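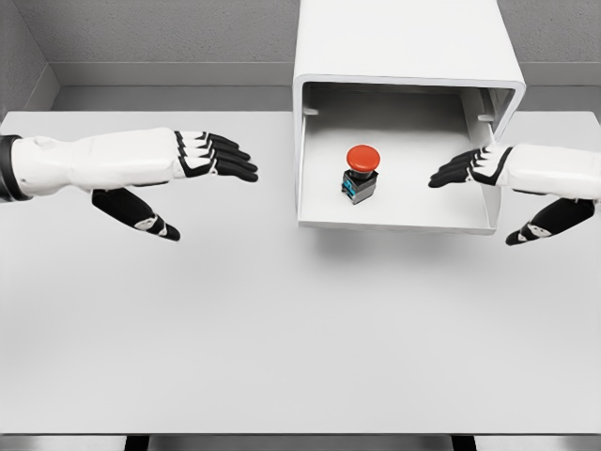 Red push button in a white open-fronted housing

Replacing a stop button on a workshop machine -- same contacts or not?

Menex2087
I have a Candau bandsaw in my garage, bought second-hand in June. The stop button has gone stiff and I want to change it. The old one has two wires and is marked NC. The local shop only has one marked NO, same size hole. Can I fit that instead? It's a lot cheaper than the maker's part.

Karimi_7
No. NC means normally closed, so the circuit is made until you press the button. NO is the other way round. On a two-wire stop circuit like yours the saw would most likely not start at all, or only run while you held the button in. You want NC contacts, and a latching head that stays down until you twist or pull it. Check the voltage and current rating against the old block as well.

Many buttons come apart behind the panel, so you may be able to keep the head and change only the contact block, or the reverse. Unplug the saw before you open anything, and take a picture of the wiring first.

zerwood
mine was stiff too and it was only sawdust packed round the collar. brushed it out and it was fine. dont use oil

Menex2087
Thanks both. I'll clean it first -- if it still sticks I'll order the NC one. Does the old block need to be the same make as the new head?

Karimi_7
Yes, as a rule. The clips differ from one maker to another, so buy the head and block as a set if you can't match them.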